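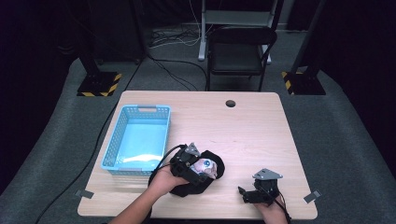

Black dye transfer on a pale oiled table top, how to remove without sanding to bare wood

Posted in Wood Finishes and Furniture Care, 25/01/2018

grainraiser

The table is solid ash, bought unfinished and oiled by me in December with Faltano clear hardwax oil, two thin coats, buffed with a white pad. No stain underneath. The color is very pale and I would like to keep it that way.

A black cotton cloth was left on it overnight. It had been used to wipe up water and was damp when it was put down. The next morning there was a gray-blue patch following the folds of the cloth. The surface is smooth to the touch and the sheen is the same inside the mark and outside it.

What I have tried so far:

Warm water with a little dish soap. No change.

Mineral spirits on a white rag. The rag came away clean.

Ikis surface cleaner, diluted per the label. The rag picked up a trace of blue on the first pass and nothing on the second. The mark is slightly lighter.

I have not used bleach or any abrasive. My questions are whether the dye is in the oil or in the wood, and whether a local repair will show. The patch is well inside the top, so there is no board edge to stop at. I also want to know if a third coat of oil would have prevented it.

dryfit_joint

First rule out iron stain. Ash has less tannin than oak, but it will still go gray or blue-gray if something ferrous sits on it wet. Steel wool fragments in a cloth are enough. Look at the mark with a magnifier. Iron stain tends to follow the pores and shows as dark specks with a halo. Dye from cloth is more even and usually copies the shape of the contact area. The trace of blue on your rag points to dye. Many black cottons are dyed with a blue-black that is not fully rinsed at the mill, and the loose part moves with water.

Mineral spirits does nothing to it. These dyes are water soluble or alcohol soluble. Try in this order, on the underside of the table first:

1. Denatured alcohol on a cotton swab. Touch and lift, do not rub. Change the swab as soon as it shows color. Alcohol will soften a hardwax oil that is only a few weeks old, so stop if the surface gets tacky.

2. Let it dry overnight before judging. Damp wood looks darker and you will chase a mark that is no longer there.

3. If color remains, 3 percent hydrogen peroxide on a folded white paper towel, covered with plastic wrap, for 4 hours. Check it each hour. Peroxide lightens ash only a little at that strength, but it can leave a pale area with a visible border if you let it pool.

4. Rinse with distilled water, dry for two days, scuff with a fine gray pad, and re-oil.

If the magnifier shows iron, skip all of this and use oxalic acid mixed per the package, with gloves and eye protection. Do not dry sand afterward until it has been rinsed several times. The dust is harmful.

On the local repair: hardwax oil is one of the easier finishes to spot repair. Feather the oil outward past the scuffed area and buff it off hard after ten minutes. The sheen usually evens out when the whole board is done in one go from end to end, following the glue lines, so I would do the full board and not a circle.

pete_moss_green

Just sand it. 220 then oil. Took me an afternoon on a birch desk. You're overthinking it

floorsandother

Sanding works, but 220 is too fine for hardwax oil on some products. It closes the surface and the oil sits on top. Check the can. Many of them want 120 to 150 as the last grit. If you spot sand at a finer grit than the rest of the top, the patch will take less oil and read lighter from an angle.

To the last part of the original post: a third coat would not have helped much. Hardwax oil resists standing water for a short time but it is not a film like polyurethane. A damp cloth left overnight keeps both water and dye against the surface for hours. Cure time matters more. Most of these finishes feel dry in a day and need two to four weeks to reach full resistance, longer in a cold room.

Wash black cloths separately until the rinse water is clear, or keep white ones for the table.

grainraiser

Magnifier shows no specks and no halo, so I am treating it as dye. Alcohol on the underside left no tackiness. On the top it took out most of the color in two sessions with swabs. What remains is a faint line along one fold. I will try the peroxide on that line only, then scuff and oil the full board. The can says 150 as the final grit.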